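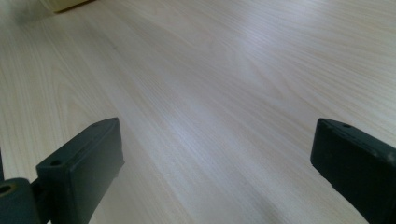

Should a party be able to fine its own councillors for voting the wrong way?
Parties should lose that power, and the council in Stetville should write the ban into its standing orders before the budget vote in November.

I have covered the council for 12 years and I have seen plenty of members fall out with their group. They got shouted at, they lost a seat on planning, and at the next election they were left off the list. All of that is fair enough. A party is a private club and can choose its friends.

Money is different. Under the agreement that the ruling group signed after the last election, a member who breaks the whip pays 260 a month into the campaign fund for as long as the leadership sees fit. Maarten Coppens has been paying since he voted against the sale of the Heiskanen depot. He told the chamber so himself, and the group leader, Ruben Dijkstra, did not dispute it.
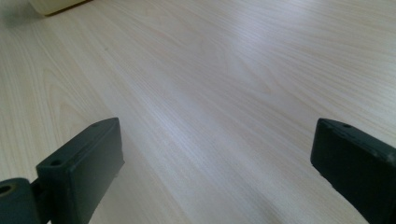

Dijkstra's defence is that every member signed freely. I don't accept that. They signed because you could not get on the list without signing, and in most wards you cannot win without being on the list. He also says voters choose a party and expect it to stick together. Some do. But Coppens's ward includes the streets next to the depot, and 291 people there put their names to a letter asking him to vote as he did. He was doing the job.

The allowance comes out of our taxes. When part of it is taken back as a penalty, the public is paying for party discipline, and paying the same party whose leaders decide when discipline is needed.
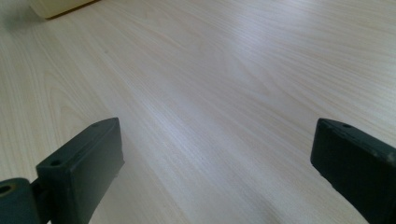 Who would enforce a ban?
The council's standards officer would, using the same rules that already cover gifts and outside payments.

Yanling Song, who sits for the opposition, has drafted a motion along these lines. It is short and I think it is mostly right. I would drop the part that lets groups ask for "voluntary contributions" after a vote, as that is the same fine with a nicer name. Her own party should also publish its agreement. It has so far refused, and the motion would carry more weight if it hadn't.
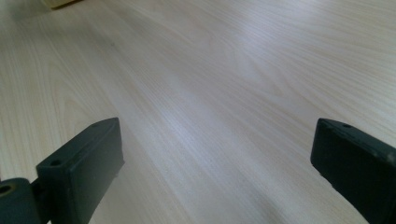 The depot itself has now gone to Pliton, and a ban won't bring it back. The next hard vote is on bus fares, and at least two members of the ruling group have told me in private that they are against the rise. Neither will say whether they'll vote that way. I asked one of them what was stopping her and she said she had a mortgage.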